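Fernance House – Dining Area Inspection
Room 7
Date: 24 Jan 2025
Inspected by: Mostafa Metwally
Reviewed by: Ottó Szilágyi

1. Floor tiles level, no lifting edges – Pass
2. Tables stable when leaned on – Pass
Comment: Leg fixings on the white table were checked by hand and tightened.

3. Tableware set back from table edges – Action required
Comment: Plates and cups must be kept well clear of the near edge. A plate was lying close to it at the time of inspection.
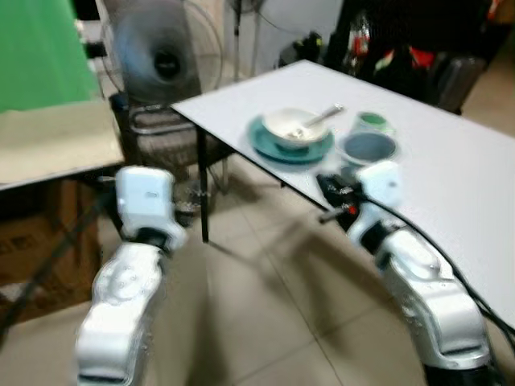
The same rule applies to the cream-topped table. Staff are to check both tables before each meal.

4. Cardboard boxes kept out of walkways – Action required
Comment: Flatten and remove boxes within 2 days of delivery.

5. Cables clear of walking routes – Monitor
Comment: To be looked at again in March.

Items 3 and 4 are to be signed off by Mr. Szilágyi.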